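"I still write the first version by hand"
2018-12-16

Sveva Gentile came to Skerkcombe to stay for one winter, and she did not leave. She translates letters, contracts and recipes between Italian and English, and in the evenings she teaches a class for adults. We met in the kitchen of her flat above the bakery, where the window was open in spite of the cold.

I asked first how she began. "With my grandmother's mail," she says. "She had a cousin in Lornbridge, and they wrote to each other for many years, but each one only in her own language. I was the child in the middle." She was paid in coins and dry biscuits. The cousin's letters are still with her, 119 of them, tied with kitchen string.

Her first real work was for D'Amico, a family firm which sells preserved vegetables. They wanted a recipe book for their customers abroad. Gentile remembers the trouble with the word for "enough." In her dialect, she explains, a cook adds oil until it is enough, and everybody at the table agrees what this means. "The English reader wants a spoon. I called the old mother of the owner and asked her how many spoons. She was offended and put down the phone." The book came out with 436 pages and the spoons were in it.

She does not like to be called fast. On a good day she finishes five pages, on a bad day one, and the first version is always with pencil. "On the screen the sentence looks finished too early," she says. "With the pencil I can see that I was not sure." I wanted to know if she reads her work aloud. She does, mostly to the sink.

The evening class has changed since July, when it moved to a bigger room. Some students work at Kustmont and come directly from the late shift – they are tired, but they are the ones who do the homework. Gentile gives them no grammar tables in the first month. They translate the back of a soup packet, then a complaint to a landlord.
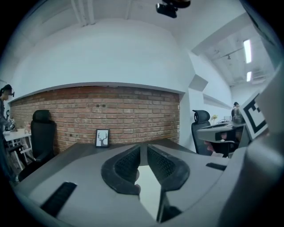

Skerkcombe Adult Learning – Languages Department

About her own English she is strict. She keeps a notebook of mistakes, and last week she wrote in it "make a photo," which she has been saying wrong for years. "My students were very happy when I told them."

Next she will translate a small novel about a ferry pilot, 343 pages, by a writer from her home valley. She has read it twice and not started. The title is a pun on a kind of knot, and English has no such knot. She has asked two sailors and is waiting for the answer of the second.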